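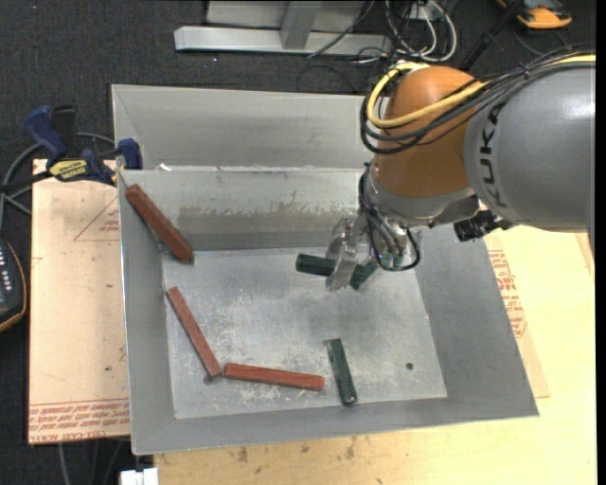 Carnolon Picking Cell: Progress Report to the Usau Fund

Period covered: February through May
Prepared by: Henao workshop

1. Where things stand

The cell runs. We put that first, as the previous report took two pages to get to the opposite. The KUKA arm picks blocks out of the metal bin, red and green, and puts them where we ask on most working days. On the remaining days we learn something, usually about cables.

The money in this period went mainly to three jobs: keeping the bin where we left it, keeping the cables off the wrist, and repairing the gripper. None of these appeared under "Innovation" in the original proposal. All of them have taken more hours than anything that did.

2. The bin

The plan called for a permanent fixture bolted to the table. The fixture was designed, quoted, redesigned and quoted again at a higher price. In the meantime we bought a bar clamp, put it on the rim at the corner, and went on with our lives. The clamp has now outlasted two versions of the fixture drawing.

Our working rule is that the bin gets checked against the taught position every morning before the first run. If it has moved more than 3 mm, we loosen the clamp, reseat the bin and teach the corners again. This takes 40 minutes if the person doing it has done it before. The written procedure promised in the last report exists and hangs by the door, where it has been consulted twice and used to hold a lunch order once.

The bin itself is wearing as you would expect. The floor is scratched, and there is a broad band of wear on the back wall with a ragged top edge. We keep an eye on it. The sheet metal is in no danger, but the vision software from Clirel was tuned on clean metal, and every new scratch is one more thing for it to have opinions about. Clirel's advice was to replace the bin. Our advice to Clirel was to look at the scratches, and an update is expected in June.

3. Difficult positions

Blocks lying flat in the open part of the floor are easy and have been for some time. The ones that still cost us picks are those leaning into a corner or propped up against a wall, and the ones that end up close together, with the gripper needing to get a finger down beside them.

For corner blocks we changed the approach so the arm comes in more slowly over the last stretch and stops on contact force well before it used to. The number of emergency stops has dropped. The number of polite, self-inflicted stops has gone up, and we count that as progress because they don't need anyone to walk over and turn a key.

If the arm fails the same block three times it now leaves it and goes to another. Before this change it would try the same block until someone came back from lunch.

4. Gripper repair

The gripper came off in March. One finger had worked itself out of line, so that it met the floor of the bin before its partner did and then carried on as if nothing had happened. We stripped the assembly, replaced the worn fasteners, squared up the fingers on the bench and put it back. The finger faces are scuffed and will stay scuffed. We considered new ones and decided that scuffed and straight was good enough for blocks with rough sides.

Since the repair we follow a short routine every Saturday, when the cell is idle:

Power down and lock out the arm.
Wipe the fingers and look for burrs.
Check the finger fasteners with the torque driver, and write the result in the log. "Fine" is not a result.
Open and close the gripper by hand and feel for play.
Power up, run the reference move at low speed, and compare.

The whole thing takes 30 minutes. It has been skipped once, and the following week is described in the log under a heading we have not reproduced here.

5. Cables

A cable that is long enough for every position of the wrist is too long for most of them. We have loops running along the arm and over the orange joint, and another bundle hanging at the wrist, and each one was arrived at by argument. The yellow one gave the most trouble. It was tied down tightly in February, which looked very tidy and lasted until the first full rotation.

The present routing has slack where the joints turn and ties where they don't. It will win no prizes for looks. We have had no cable faults since the end of April, and we would ask visitors not to straighten anything.

The cabling behind the table is another matter. It is on the list for summer.

6. The table

Most of the protective sheet is still on the acrylic boards. The proposal listed them as "finished work surfaces," so for accuracy we report that they are surfaces. Peeling the sheet will wait until the guarding is fitted and people have stopped putting tools down on it. The bare wood in front of the bin has picked up a few stains and will be sealed at the same time.

7. Spending

We are under budget on hardware and over on labor, for the reasons given in sections 2 through 5. We ask to move the unspent fixture money into technician hours and a spare set of gripper fingers. Should the Fund prefer that we buy the fixture, we will do so, and will keep the clamp.

8. Next period

Retune the Clirel software once the update arrives.
Fit the guarding, then finish the boards.
Sort the floor cables into a tray.
Try a full evening shift with the arm unattended, and someone in the next room pretending not to listen.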